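The Lunch Hour Is Shrinking and We Let It

Friday, 1:15 p.m., and the break room at Droven is quiet. A few people about. Most of them standing up. The official break is still an hour – check the handbook – but most folks here are back at it in 34 minutes, if that.
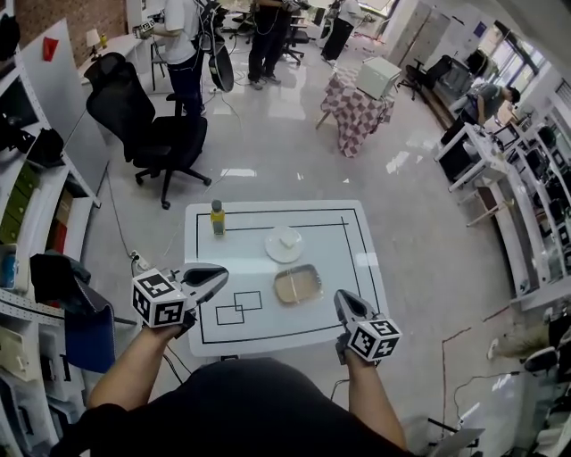

Lunch used to be a thing you left the building for. Ghizlane Abdelaziz remembers it well. She ran the counter at Uveletti for 13 years, soup and a roll, same faces daily. Then the faces thinned out. People lean over a table now, both forearms out, both hands busy, and whatever they're working on wins. Food comes later. Or it comes in a bag at 3 and gets eaten over a keybord.

"They'd call and ask could I have it ready," she says. "Then they'd call and ask could I bring it. Then they quit calling."

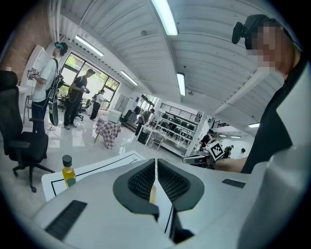 She closed in August. The space is a phone store now. Down the block Stukadero hangs on with a short menu, 8 items, nothing that takes longer than the line does. Smart, maybe. Sad too. The owner says the slow dishes were the ones people talked about, and the ones that they stopped ordering first.

So what's left? Leftovers, mostly. A tub from home, the lid that never quite fits, the microwave line. Cheaper, sure – skip the counter all year and you could keep 2,000 dollars. But you eat it alone and you eat it fast.
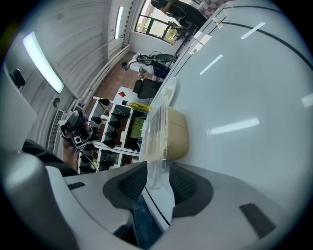
A clear plastic food container, held at the rim.

Eren, the bakery on the corner, is trying somthing different. One long table, no takeout before two. Half full most days.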